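Drivberg Bedding Cell: Progress Report for September

Thank you, as always, for your patience with us over the summer. The last report left the bed-making cell at Drivberg half rewired and waiting on parts from Ekpo, and we are very happy to say that the parts came, they fit (after a little filing), and the cell has been running most working days since the second week of the month. We logged 900 grasp attempts on blankets and pads in September, which brings the total under your grant to 3563.

Most of our effort went into looking after the gripper, so that takes up most of this report. The two fingers wear black sleeves that let them take hold of cloth without snagging it, and those sleeves have turned out to be the part of the machine that needs the most care. We had budgeted for a change every quarter. Going by the logbook from Flusau, where the first cell lives, that was far too hopeful, and we would like to move to a fixed schedule before the winter runs begin.
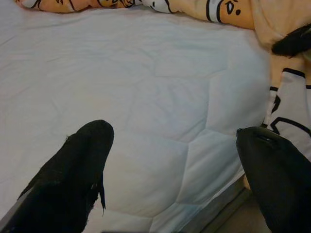 Gripper and wrist

The left finger's sleeve has torn along its right edge, and a ragged strip of it hangs down toward the quilting. A strip like that can catch in a seam or get pinched along with the fabric, and it also gets in the way of the wrist camera, which has to find the edge of the blanket against the white pad. Our rule from now on is that any loose material means a stop and a sleeve change, even in the middle of a session — we were a bit too easygoing about this in the spring.

The change itself is a pleasant enough job once you have done it a few times. The old sleeve is rolled off from the tip, the finger underneath is wiped down and left to dry, and the new one goes on with both fingers fully open. After that we run the Clalodlow closing routine and check that the tips meet evenly. The whole thing takes 14 minutes, and we do both fingers together so they wear at the same rate.

Spending and next steps

We ordered new sleeves and a spare wrist cable for $133, charged to the maintenance line. In October we plan to try a thicker sleeve on one cell only, keep the current kind on the other, and compare the two logbooks at the end of the month.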